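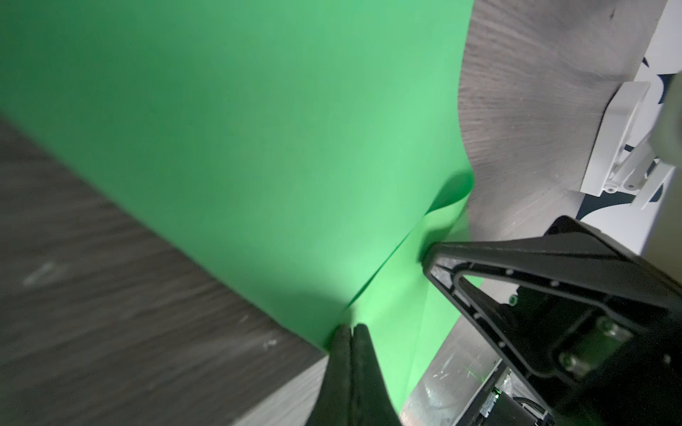
3.2 Party switching in the two councils

We recorded every change of party label among sitting members of the Jurberg and Bodport councils. A change was counted on the day the new party accepted the member, and applications still under review were left out. Of the 205 members in the data, 15 switched at least once. Most had been elected on the list of a governing party and moved after that party lost its majority.

Timing differed between the two places. In Jurberg the moves were bunched in June, shortly before committee seats were assigned. In Bodport they were spread over the whole term, and two members later went back to their first party. Local branches objected in both councils, but only Bodport's rules gave them a formal say - and even there the central board could overrule them.
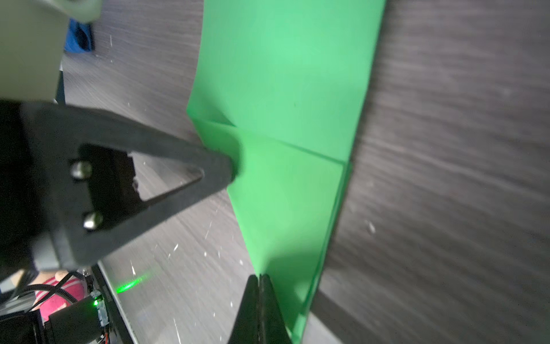
Figure 2. Green sheet with a diagonal fold on a dark gray wood-grain surface.

Voters were less forgiving than party boards. In the Wumbei ward survey, respondents rated switchers lower than members who had stayed, whichever party they joined. The gap was smaller among respondents who had not voted in the last election. We return to this in Section 4.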